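Storing bathroom consumables in a small room
February
By the Holombridge Household Desk
Reading time: 4 minutes

Most bathrooms lose storage to two things: damp and duplicates. Paper packaging softens, metal rusts at the cut edges, and the same item gets bought again when the first one has slid behind the pipework. The notes that follow apply to a room with one basin, one cupboard and no window, though most of them hold for larger rooms.

Measuring before buying

Measure the cupboard at its narrowest point, which is usually across the hinges. Catalogues give the outside width of the carcass and the usable figure is always smaller. A base unit sold as 300 mm wide will not take a 300 mm tray. Allow clearance on each side for fingers, and check the depth with the waste trap in place. The trap can be turned to face the back wall on most fittings, but run the tap afterwards and feel the joints for drips.

For worktop boxes, measure the height under any shelf or mirror cabinet with its doors open. Drawers need their own depth again in front of them. A box placed flush with the front of the worktop opens over the floor, and a light one will tip when the drawer is fully out and loaded. Set it back, or put two rubber feet under the front corners.

Damp

Run the extractor for 40 minutes after a shower. If it has an overrun timer, the adjustment screw is normally under the front cover; isolate the supply before removing it. Wipe the lower third of the tiles with a squeegee first. This takes less than a minute and removes much of the water that would otherwise end up in the air.

Do not keep these in the room at all:
- medicines, including plasters with a printed use-by date
- spare razor blades in card packs
- batteries
- more than one opened packet of cotton wool

A bedroom drawer or landing cupboard is drier and holds a steadier temperature.

Cleaning products

Keep bleach and acid descalers on separate shelves, upright, with caps closed. Limescale remover leaks slowly through a worn cap seal and will mark chrome and natural stone. Stand bottles in a shallow plastic tray and rinse it monthly. Where children use the room, everything in this group goes above shoulder height or behind a catch – the magnetic type holds better than the sprung type on a door that has dropped.

Small spares

Toothbrushes, floss and interdental brushes should stay sealed until needed. Stand them on edge so that the whole stock shows when the drawer is opened, and keep one row only. A second row behind the first is forgotten. Put new packets in at the left and take from the right. When one packet remains, add the item to the shopping list.

Divide a drawer with strips of stiff card cut to the inside height less 5 mm. Card lasts a year or so in a well-aired room and is easily replaced. Do not glue it.
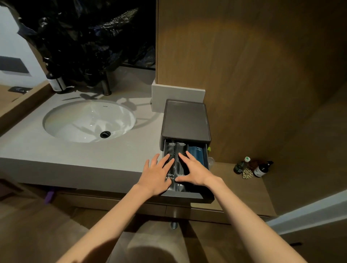

Towels

Fold to the depth of the shelf, with the fold facing out. Two per person in use and one spare is enough for a weekly wash. Damp towels go on a rail with a gap between them – never over the door, where the hinge side takes the weight and the top edge of the paint stays wet.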